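**Subject:** Re: Re: chores in sim, are we there yet?
**From:** Nyokabi Mwakyusa
**To:** Bernlow manipulation list

Jitendra Solanki wrote:

> Flolance says its policy will be doing household chores by May. Has anyone reproduced that in simulation? I'd like numbers before we budget for a second arm.

Jitendra, partly. I ran 174 episodes of the household set on the Hadivbridge build, wrist view only.

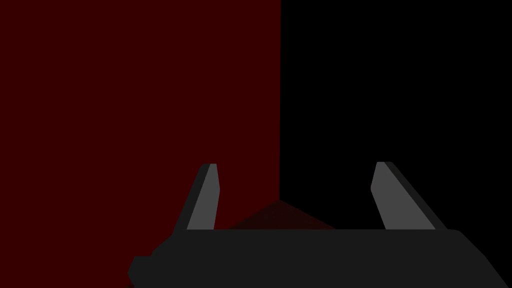 Scoring is binary per episode, with no credit for approach. The policy finished 29. I haven't separated perception failures from planning failures, and the logs don't make it easy.

Handles are where I'd put the effort. A grasp planner wants a clean estimate of the handle's axis, and the wrist view often supplies only part of the geometry.

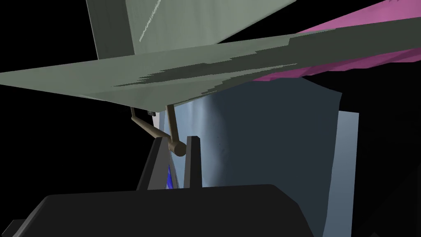 Despina Ivanov's colour-randomized training set may help here, but I haven't merged her branch. Two of the config keys clash with ours.

Floor pickup is a separate problem. 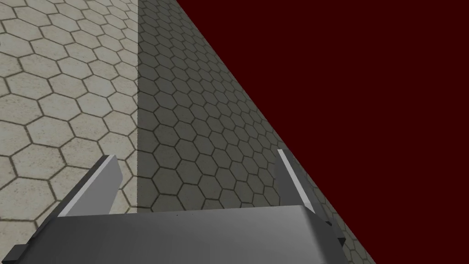
Depth error matters more at floor level than on a counter, as the clearance is smaller. I'd also want the segmentation tested against hard lighting changes. A shadow line across pale hexagonal tile is a strong edge with no object behind it, and the floor's real edge against the maroon is just as straight.

My answer on the budget is no second arm yet. Config and seeds are in the Arancibia folder.

Nyokabi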